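# About Toseser

Toseser rents and launders table linen. We supply restaurants, hotels, banquet rooms, churches and people holding a party at home. Our plant is on McIntyre Street in Alenton, and we have a smaller pickup counter in Zulthorpe for customers on the west side of the county.

The company began as a dry cleaner with one linen customer, a supper club that wanted its napkins back by four every afternoon. Other restaurants asked for the same service. Within a few years the linen work took up most of the building, and the dry cleaning counter was closed. We have done nothing but table linen and kitchen textiles since then.

## What we do

Most of our business is weekly service. A driver drops off clean cloths, napkins, aprons and bar towels, and takes the used ones away in the same visit. Customers pay for what they use, plus a delivery charge that depends on the route. There is a minimum order for weekly service but no long contract. Either side can end the arrangement with 60 days' notice.

The rest is event rental. We stock rounds, squares and banquet lengths in white, ivory, black and a changing group of colors. White is by far the most requested, and we keep enough of it on the shelf that a late order is usually possible. For colors, please call early, especially for weddings in September.

Many event customers order two cloths per table, a long one to cover the legs and a second laid over it. The top cloth can be changed between the afternoon and the evening – the long one stays where it is. We can help you work out the sizes if you know the height and width of your tables.
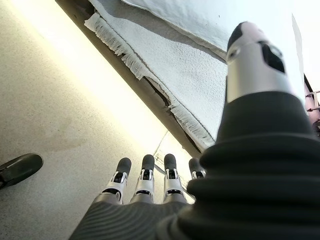

*White table linen in two layers.*

## How the linen is handled

Used cloths are sorted by color and by type of stain before they are washed. Candle wax and red wine get separate treatment. After washing, everything goes through the flatwork ironer while still damp, then to the folding tables, where each piece is checked on both sides. Cloths with holes or marks that will not come out are cut down into smaller sizes or sold by the pound as rags.

We mend small tears in our own sewing room. We also hem and wash linen that belongs to customers, and those pieces are tagged and kept apart from the rental stock.

## Where to find us

The main office and plant are at 517 McIntyre Street, Alenton. Use the side entrance for pickups and returns. The Zulthorpe counter is open 3 days a week and handles event orders only.

Returns are due 2 business days after the event. Please shake out the cloths and leave them dry – damp linen left in a bag will mildew, and we do have to charge for that. There is no need to wash anything before you bring it back.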